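September - sim log, pick and place club project (Pruto)

Picked up where we left off. Env loads again after the reinstall, took most of the first hour. Do NOT update the physics package before the demo, please, anyone. Old version is pinned in the setup file now. If it asks, say no.

Goal for tonight was boring - get the cube held steady long enough to log a run, start to finish, without the sim blowing up. Seed 606 for everything below so we can compare with the Nallitz laptop later.

Grip force first. Default was way too high, cube jittered and then shot off sideways on close. Dropped it, then dropped it again. At 9 it slips on the lift. At 30 it holds but the solver complains in the console (penetration warnings, yellow not red). Left it at 30 for now. Friction on the pads is probably the real knob and we have been avoiding it becuase the material file is a mess.

Also changed: close speed halved. Wait two seconds after close before moving. Feels slow to watch but the logs are a lot cleaner.

Wrist view pulled from the run we kept:

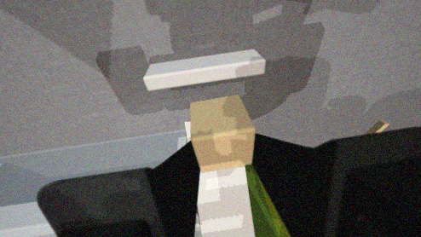
Wrist view, seed 606. Tan cube between the fingers, long white bar further up.

Things to chase from this view. The shadow is huge. It spreads out either side of the white bar and I'd bet the detector is going to hate it - dark gray on medium gray, blocky edges. Last week it kept drawing its box around a shadow corner and calling that the target. Options: turn shadows off for training (cheating a bit, the Stundetti rules say shadows stay on for scoring), move the light, or just train with the light in random places. Voting for random light. More work but we only do it once.

Grain on the background too. Someone asked if that's a bug. It isn't, it's the noise setting, we turned it on ourselves at the start of term and forgot to write it down. So, writing it down. Noise ON.

Color threshold for the cube: top face is a bit paler than the front. One narrow range gets the front and loses the top. Widened it and then it started grabbing other pale stuff. Try splitting into two ranges and merging the masks? Or give up on color and use the segmentation output for the labels. Second one is probaly right, ask at the Baranauskienė session before anybody spends a night on it.

Fingers take up most of the lower half of the view. Fine for the grasp itself, bad for finding anything low down. Want a second camera, fixed, looking from the side. Check the rules on how many we're allowed.

Failed runs tonight: one where the arm went to home through the table (collision flag off, my fault), one where the log file was empty. Empty log = disk quota. Cleared old recordings, kept anything with "keep" in the name.

To do
- pad friction, properly this time
- random light positions, commit as its own branch
- fixed side camera
- rerun same seed on Nallitz laptop, compare joint logs
- write noise setting into readme
- quota!! ask for more

Stopped at 9, room gets locked. Sim files pushed, logs not pushed yet.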